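Notes from the training room
6 Mar 2024

Quick one, typing this on my lunch. A few of you asked what's going on at work since the Osell line got its arms in December, so, update.

Short version: I still have a job, it's just a different job. I used to set trays. Bowl, cup, stick, next tray. Eleven years of that. Now the arms do the plain trays and four of us from the old line got moved upstairs to do teaching. You hold a gripper in each hand and do the task the way you'd always do it, and the recordings go off to the Stilteo people, who turn it into whatever the arms run on. Then again. And again. Target is 100 a shift and I do not hit it every day.

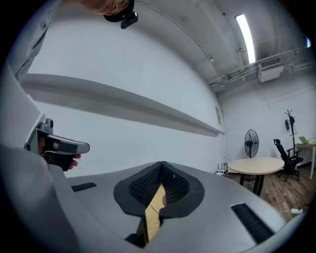
So did anyone get let go? Two temp contracts weren't renewed in December, and everybody permanent was offered another spot at the same pay.

Which sounds fine on paper. Eliécer Huamán took the maintenance spot and likes it, says his knees are better. Others not so happy. Nights went away and with nights went the night bonus, and for some people that was the car payment. Management keeps saying "same pay" and technically yeah. Ask anyone who was on nights.

My own gripes are small. Wrists mostly. The grippers aren't that heavy but you can't shake your hands out in the middle of a take. And you notice stuff you never had to think about. I always turn a cup with my thumb before I set it down. Didn't know that. Can't do it with two fingers on a stick so I had to learn my own job over, slower, at 52. First week I was so bad at it I went home and practised with salad tongs. 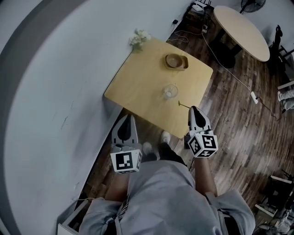
The other thing is who gets asked. Old days, an engineer came down with a clipboard and told us. Now Yi-an Ban from the Stilteo side comes and asks me why I go for the bowl first, and writes down teh answer. Weird feeling. Good weird, mostly. Then I lie awake thinking ok and when she's got all the answers, what then. We passed 2,000 good takes last week and they brought donuts. I ate two and felt funny about it.

Union meeting is next week, I want the night bonus on the list and something in writing about how long the teaching jobs last. If your on the old line and reading this, come. Bring your December pay stub.

Ok, bell.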